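Preguntas frecuentes: enseñar a un robot con la mano o con mando

14 comentarios · Compartir

Estas preguntas nos llegan casi siempre después de ver un vídeo promocional. Contestamos lo que sabemos, y lo que no, también.

¿Es verdad que basta con enseñarle la tarea una vez?
No. En Gondudcombe tardamos 2 meses en tener un juego de demostraciones decente para escribir una palabra corta en una pizarra. Fueron 600 demostraciones, y 80 acabaron en la basura por culpa del operador. Quien prometa menos, que enseñe sus registros.

¿Por qué escribir, si parece tan fácil?
Porque el trazo delata todo. La punta tiene que apoyar lo justo, el rotulador gira entre los dedos de la pinza y cualquier titubeo de quien maneja queda en tinta. Una letra como la «p», hecha en dos trazos, ya obliga a levantar y a volver a apoyar. Que se lea «posit» no quiere decir que el robot sepa escribir.
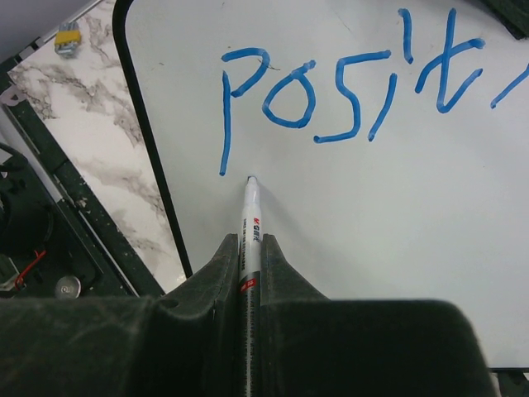

¿Mejor guiar el brazo a mano o por control remoto?
Depende de lo que se quiera vender. Guiarlo a mano es cómodo y da buena sensación de fuerza, pero el cuerpo de la persona se mete delante de las cámaras. El mando a distancia deja la mesa despejada de gente y a cambio quita tacto: uno aprieta de más y se entera tarde. Con Farow, nuestro programa de registro, hemos probado los dos y ninguno nos convence del todo.

¿Hacen falta dos brazos?
Para una pizarra suelta sobre la mesa, un segundo brazo puede venir bien si hay que sujetarla. Para casi todo lo demás duplica los fallos. El operador atiende a dos pinzas, los cables van por encima de los antebrazos y siempre existe el riesgo de que un brazo estorbe al otro. Edix recomienda dos de serie - también los cobra de serie.
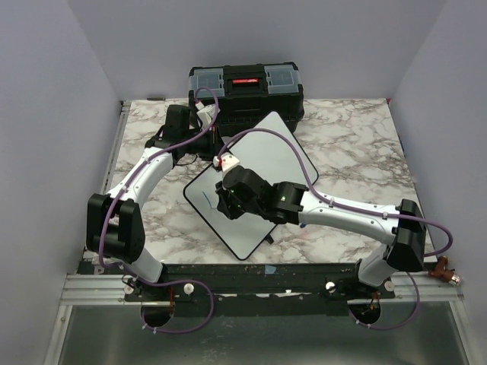

Roos Jansen nos escribió que exageramos: en su taller el segundo brazo redujo las repeticiones, y cree que el problema está en operadores con pocas horas de mando. Puede ser. Le pedimos los datos en marzo y seguimos esperando.

¿Sirve lo aprendido si cambio la mesa o la pizarra?
Poco, según nuestra experiencia. Basta girar la pizarra para que los trazos empeoren. Si el proveedor dice «generaliza», pregunte con qué mesa, con qué luz y cuántas veces falló.

¿Cuánto cansa manejarlo?
Bastante. Pasada una hora las demostraciones salen peores y conviene parar.

2 veces compartido

Relacionados
- Bosman: lo que no pone en la ficha técnica
- Cómo descartar una demostración mala
- Pinzas de dos dedos y objetos redondos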